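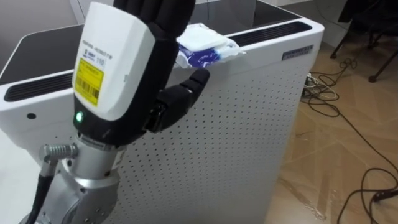

Forums > Money > Retirement > Rental income
Print this thread | E-mail this thread
Search this forum Advanced

potlow_pete
Retiring in September. Thinking of a small duplex in Erport instead of more bond funds. 203k asking, rents OK. Anyone done this?

gurkeck22
Did it 6 years ago. Roof, then furnace, then a tenant who quit paying. Sold. Never agian.

DuplexDot
Disagree. Mine pays every month. Budget 200 a month for repairs and dont touch it.

gurkeck22
200 won't cover a roof. Come on

DuplexDot
It does if you start early. Whats your property tax, Pete?

potlow_pete
149 a month. Kubiak Savings wants 25 percent down tho. Still thinking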